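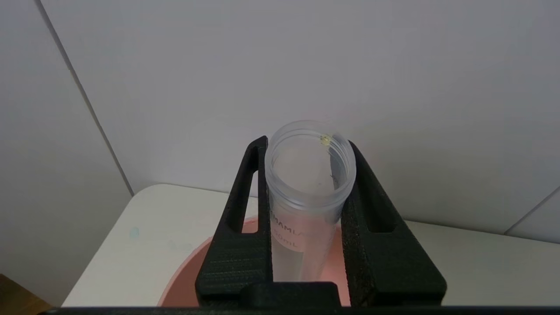 Can I reuse jars from the kitchen for colour mixing at home?
Any clean jar will do if it is clear and stands by itself. Wash off the old label first, or children will look at the letters and forget the colours.

Colour Table, Saturday Gallery
28 January 2023

Welcome to the gallery of our colour table at Elora. My name is Yi-an Ok and I prepare the materials for the children's science mornings. Many parents have asked me what we put on the table and how they can make the same at home, so I have collected my notes.

We like to begin with very little. For one place we need a white surface, a bowl, a clear container and two test tubes in a rack. The colours are only food colouring and water. Please use a small amount, because strong colour looks nearly black in a full tube and the mixing is then difficult to see.

The jar at the beginning of this page is a clear plastic one with a screw rim, and behind it is the pink bowl. I prefer jars with a wide mouth. A child of 8 can pour into them without a funnel, and they are easy to wash with a soft brush. Prapai Wannasri asked me if glass is nicer. It is nicer, but it is also heavy and it breaks, so we keep to plastic.
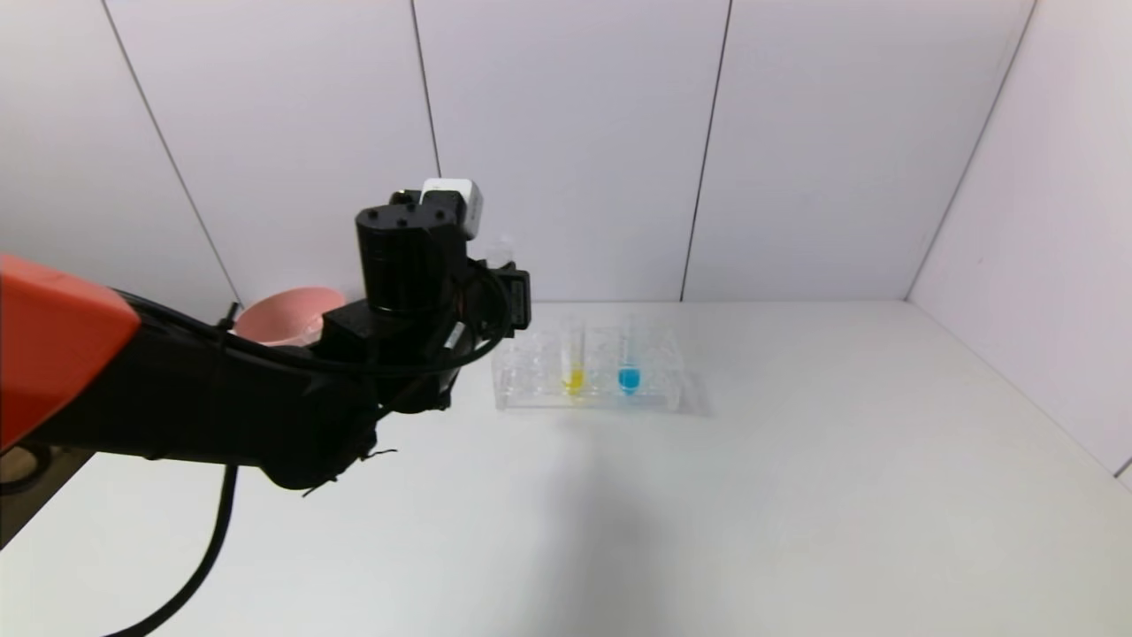
Yellow and blue in the clear rack, with the pink bowl on the same white table.

The rack is the thing I am asked about most. A transparent one is good, as the colour can be seen from all sides, also by a child who is sitting low. At home you can stand the tubes in a heavy mug, but then you must lift them to look.

For yellow and blue, our recipe is 60 ml of water in each of two cups, with two drops of colouring. Fill the tubes from the cups and keep the rest for later. When both are poured together in the jar, stir slowly and hold a white paper behind it. If the green is too dark, add water with a spoon.

Ayantu Mekonnen has written a list of other colour pairs, and it hangs beside the door in the Udau room. Red and yellow will be our next pair. Please bring an old shirt for your child, as food colouring stays in cotton for a long time.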